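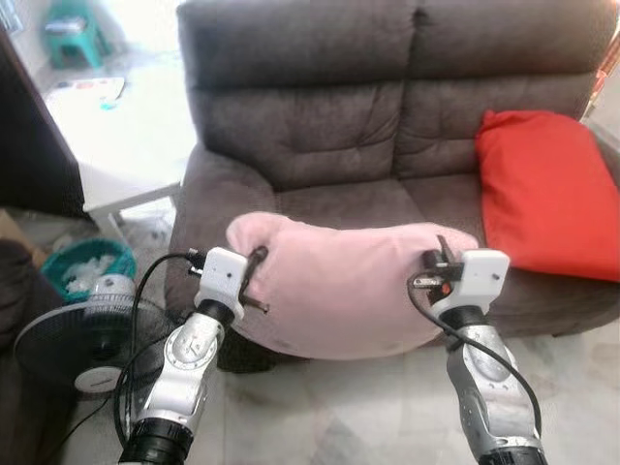 Can we stretch the current gripper fingers through February, or do we need to budget for new ones now? Budget for them now, and order two sets so we aren't stuck waiting on shipping again.

Hi all – Unai asked that on the call and I wanted it in writing before I get to the rest of his message.

On June 16, 2025, Unai Lorente wrote:
> Erkano came back with 146 a pair for the fingers, and 83 if we take
> the softer pads and keep the old mounts. Nustgate won't quote under
> 20 pairs. Do we want a second two-arm station in this budget or the
> next one? Visitación needs a number from us.

I'd go with the softer pads, no question! Cushions are most of what we handle on the sofa tasks now, and a two-handed hold on something that squishy doesn't need the fancy fingers. Nustgate is out for me. Where would we even put 20 pairs?

As for the second station, I'd love it, but next budget please. I priced one through Cerent last winter and the arms weren't what hurt, it was all the little stuff (cables, mounts, spare power supplies) that never made it onto the first quote. If Abbasi will do a lease I could be talked around – has anyone asked them lately?

Unai, can you send me the Erkano PDF? The link you pasted wants a login. I'll fill in the sheet for Visitación once I have it.

Visitación Goicoechea is on copy, so reply to all.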